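Section 4. Tidy-Up Practice: Teaching the Arm to Sort and Clear

Briltbridge Home Arm Kit – Set-Up Guide

Before you start this section you should have the arm bolted down, the wrist camera calibrated (Section 2), and the Cekadov control program running on your laptop (Section 3). If the status bar in Cekadov is still orange, go back and finish the joint check. Nothing in this section will work properly with an unfinished joint check, and you will waste an evening finding that out.

4.1 Can it do chores yet?

This is the first thing people ask when they unpack the kit, so let's get into it. Some chores, yes! A well-tuned arm can pick up solid toys from a flat surface and put them in a bin. It can push crumbs toward an edge with the brush tool. It can set a plastic cup upright if the cup is dry and has nothing in it. We have been building these arms for years and it is still a thrill to watch one clear a board on its own for the first time.

Other chores are a long way off. Laundry is hard, and a fitted sheet is close to hopeless. Dishes are hard too: glass is slippery, plates overlap, and the arm has no good sense of when something is about to slide. Anything in a deep drawer is out of reach for this model. On the shop floor the picture is a little better. Parts arrive in known shapes, the lighting stays put, and a machine can repeat one motion all shift long. Even there, a bin of mixed parts touching each other will slow down a very expensive machine.

So this section teaches the piece of the job that sits underneath nearly every chore: find an object among other objects, get hold of it, and put it somewhere else. Learn to tune that and you'll have a much better feel for what your arm can take on next.

4.2 What you need

The practice board, clamped or screwed to the table
One set of practice blocks
The sorting bin (or any low open box with walls no taller than your hand)
A lamp that does not flicker
The emergency stop button, plugged in and within reach

NOTE: You can use your own objects in place of the blocks. Pick things that are rigid and light. Avoid clear plastic and mirror finishes for now, as the depth sensor reads straight through one and gets confused by the other.

4.3 Preparing the work area

1. Wipe the board. Dust and bits of tape show up in the depth view as tiny objects, and the arm will try to pick them up with great determination.

2. Check that the board does not shift when you push on each corner with your thumb. Tighten anything that moves.

3. Set the lamp to one side. Light from straight overhead can wash out the top faces of glossy blocks.

4. Place the sorting bin outside the board but inside the reach circle shown in Cekadov.

5. Open the Workspace tab and press Scan Empty. Wait for the tone. The board must be clear for this step, with the arm parked.

6. Set Surface Offset to 2 and save.

CAUTION: Keep hands, hair, sleeves and pets clear of the reach circle whenever the arm is powered. The arm is strong enough to pinch. A parked arm is still a powered arm.

4.4 First run: one block at a time

Start easy. Separate blocks are the best case for any gripper, and you want a clean success before you make things harder.

1. Put three blocks on the board with at least a hand's width between them. Leave them standing flat.

2. In Cekadov, choose Task, then Clear Board.

3. Set Speed to 15. You can raise it later. Please do not start higher, however tempting it is.

4. Press Preview. Colored outlines should appear around each block. If two blocks share one outline, move them farther apart and preview again.

5. Rest one hand near the stop button and press Run.

6. Watch where the fingers close. They should meet the block on two opposite sides, near its middle. If they close near the top edge, lower Grip Depth by one step and repeat.

7. Run the task five times with the blocks in new places. When all five runs finish without a drop, go on to 4.5.

NOTE: Straight-sided blocks are forgiving. Cylinders can roll when laid on their sides, so stand them up for now. Stars need a little luck until you switch on Rotate to Fit (Grip menu), which turns the wrist to look for a better pair of faces.

4.5 Second run: mixed spacing

Now for the fun part. Real clutter comes in clumps. A kitchen counter has a mug by itself at one end and six things leaning on each other by the toaster, and a chore robot has to cope with both in the same job. The layout for this run copies that on a small scale.

1. Place two blocks alone on the left side of the board, well apart. Use shapes that differ from each other.

2. Push the other six together into one tight group on the right. Let them touch. It's fine if one leans.

3. Leave the middle and the near part of the board open. The arm uses this space when it needs to move a block out of the way before picking it up.

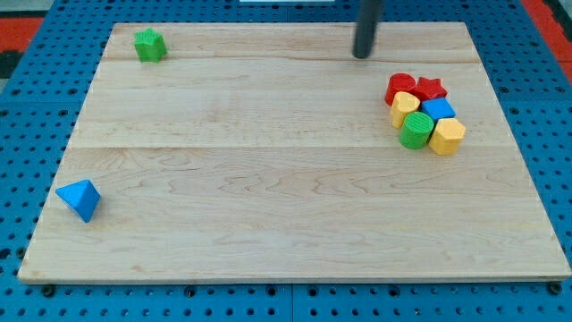

Figure 4-2. Starting layout for the mixed-spacing run. The green star and blue pyramid stand apart; the remaining six blocks form the cluster.

4. Press Preview. Expect clean outlines on the two lone blocks and a messier result on the cluster. One outline around several blocks is normal here.

5. Set Order to Easy First. The arm will take the lone blocks before it tries the group.

6. Turn on Nudge. With this setting the arm may use a closed fingertip to push the group apart when it can't find room to grip.

7. Press Run and let it work. Failed grasps are part of the exercise, so give it three tries on any one block before you step in.

8. When the task ends, open the log and save it under a name you'll recognize later.

CAUTION: Do not reach in to straighten a block while the arm is thinking. Press Pause, wait for the steady light, then move the block.

4.6 Reading your results

The log lists each attempt with a short code. The ones you will see most:

OK – block gripped, lifted and released over the bin.

292 – fingers closed on nothing. Usually a depth problem. Check the lamp, then repeat Scan Empty.

22 – contact before the fingers reached grip height. One finger came down on a neighboring block. Common in clusters. Narrow the finger opening by one step.

SLIP – block lost during the lift. The pyramid earns this code more than any other shape, because its faces slope away from the fingers. Try a slower close and the soft Drelley finger pads.

Don't worry if your first mixed run is full of codes. Ours was too! The number to watch is the share of OK results from one evening to the next, and with a bit of care over Grip Depth it climbs nicely.

4.7 Moving on to real objects

Once the mixed run clears the whole board three times in a row, swap in household things a few at a time. Good early choices are wooden spoons, empty spice jars with the lids on, toy cars and dry sponges. Sponges are a nice step up, as they change shape under the fingers and teach you what Grip Force really does.

Leave these for later, or leave them out altogether:

Knives, scissors and anything with a blade
Open containers with liquid in them
Hot pans
Glassware
Cloth of any size

If you'd like to share logs and settings with other owners, the Tefera tab in Cekadov uploads them to the shared library. Each upload can hold up to 2000 attempts. Search by object before you begin on something new – someone may have already found settings for the exact spoon you're struggling with.

4.8 Shutting down

1. Press Park and wait until the arm stops.

2. Clear the blocks and bin from the board.

3. Switch off the arm at the power box, then close Cekadov.

4. Wipe the finger pads with a damp cloth and let them dry before the next session.

Continue to Section 5, Brush and Scoop Tools.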